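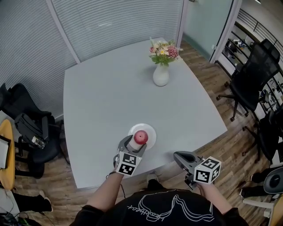 Red apple on a white plate

Home Shop Racks & Bins Parts Care Contact

Filed under: Storage / Fruit & Root Cellar

Updated December, by Aisling Gilmartin

Drullum 932 Apple Storage Rack

The Drullum 932 is a free-standing rack for keeping apples through the winter in a cellar, garage or unheated back room. It has four pull-out drawers in a pine frame. Each drawer has a slatted bottom so air can move up between the fruit, and each one comes all the way out and can be carried to the kitchen by its two end handles.

The frame ships flat. You need a Phillips screwdriver and a rubber mallet. Two people can put it together in under an hour, and one person can do it if the sides are propped against a wall. The screws are the same size throughout, so there is nothing to sort.

Price: $235, drawers included. Replacement drawers and slats are sold separately on the Parts page.

What to store

Late-season apples keep best. Early apples go soft in a few weeks no matter what you put them in, and we would eat those first or make sauce. Pick on a dry day, keep the stems on, and handle the fruit as gently as you would eggs. 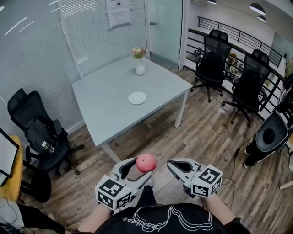 Lay the apples in a single layer, stem up, with a little space between them. If you are short on room they can touch, but wrap every other one in a sheet of newspaper. Keep different kinds in different drawers and put the one that ripens first at the top. The Drullum has a card slot on each drawer front for the name and the date picked. Pencil holds up better than ink in a damp cellar.

Do not store potatoes in the same rack. They pick up the smell and the apples pick up theirs. Onions are worse.

Where to put it

A steady 35 to 40 degrees is what you want, with the air a bit damp. Most basements with a furnace are too warm. A north-facing garage wall works well as long as it does not freeze. Leave a hand's width behind the rack and do not push it up against a chest freezer - the motor side gives off more heat than people expect. 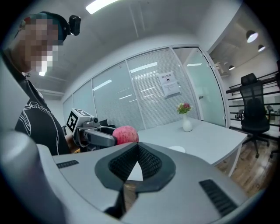 Check the drawers once a week and take out anything soft, split or brown around the stem. One bad apple will spoil the ones near it, so do not skip a week in the middle of winter. Surface marks are harder to judge. A red-pink apple with mottled, speckled skin, like the one on the table, is easy to take for a bruised one under a weak cellar bulb. Bring it up to better light and press near the stem with your thumb. Skin color alone does not tell you much. If the flesh is firm, put it back.

Changes from the older model

The first Drullum had plywood drawer bottoms with drilled holes. Pádraig Daly in our workshop switched them to slats after customers wrote in about mold. The runners are now waxed maple, and the feet have been raised to make sweeping under the rack easier. We have shipped roughly 3000 racks in both versions, and the new drawers fit the old frame.

Care

Brush the drawers out in spring, wipe with a mild vinegar solution and dry them outdoors. Do not varnish the slats. Rub a candle stub along the runners if they start to stick.

Questions about parts or delivery go to Tadhg Kinsella, mornings until 11:30.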